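Cómo preparar salmuera por peso para encurtir pepinillos

Para fermentar pepinillos en casa conviene medir la sal con báscula. Una cucharada de sal gruesa y una de sal fina no pesan lo mismo, y la diferencia basta para estropear un tarro.

Material: tarro de cristal de boca ancha, báscula con resolución de un gramo, 500 g de pepinillos firmes, agua sin cloro y sal sin yodo. En Billum usamos tarros con junta de goma; también sirven los de rosca.

1. Lave los pepinillos y corte 2 mm del extremo de la flor. Esa punta concentra enzimas que ablandan la pieza.

2. Ponga la báscula a cero con el tarro encima. Añada los pepinillos, el eneldo y el ajo, cubra con agua y anote el peso total.

3. Calcule el 3,5 % de ese peso. El resultado son los gramos de sal. 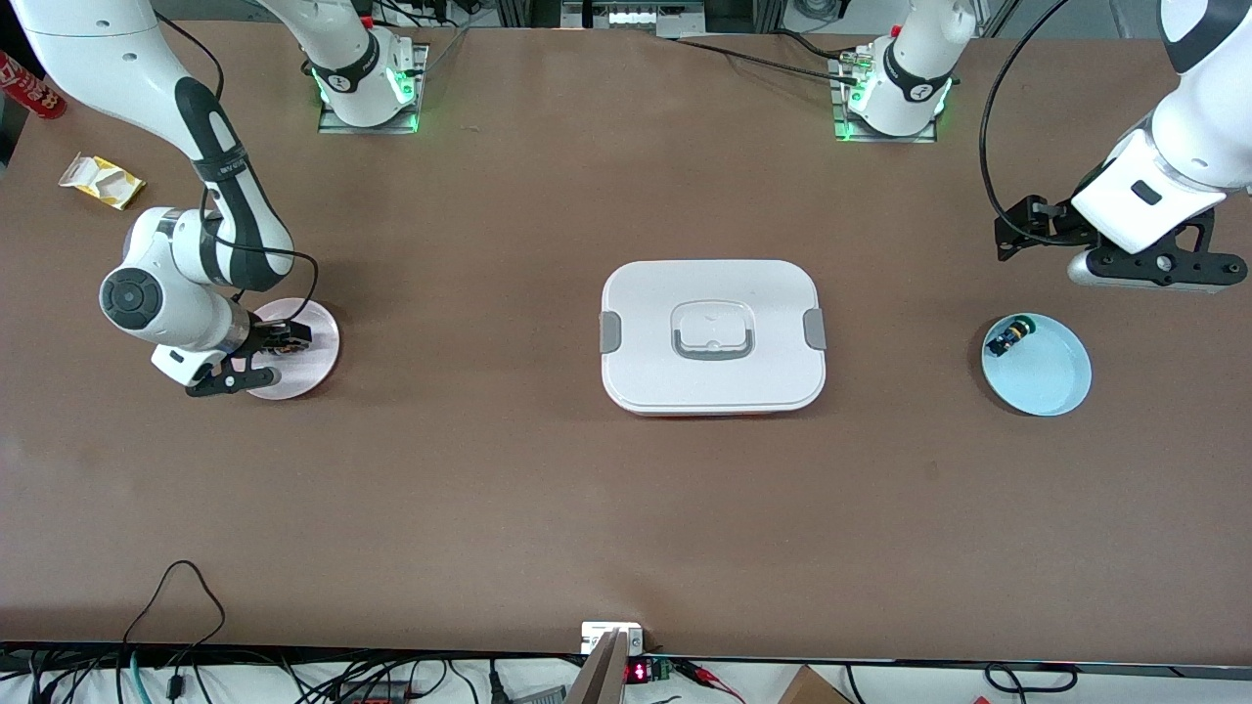
4. Vierta el agua del tarro en una jarra, disuelva en ella toda la sal y devuélvala al tarro. No hace falta calentarla.

5. Coloque un peso para que todo quede sumergido. Lo que asoma cría moho - también las ramas de eneldo.

6. Cierre sin apretar y deje el tarro a la sombra, entre 18 y 22 °C. En septiembre la cocina suele servir; en pleno verano es mejor una despensa.

La salmuera se enturbia durante la primera semana. Pruebe un pepinillo a partir del séptimo día y pase el tarro a la nevera cuando la acidez le convenza. Con piezas gruesas hemos llegado a 13 días.

Si aparece una película blanca y mate, retírela con una cuchara. Si el moho es velloso o de color, deseche el contenido completo.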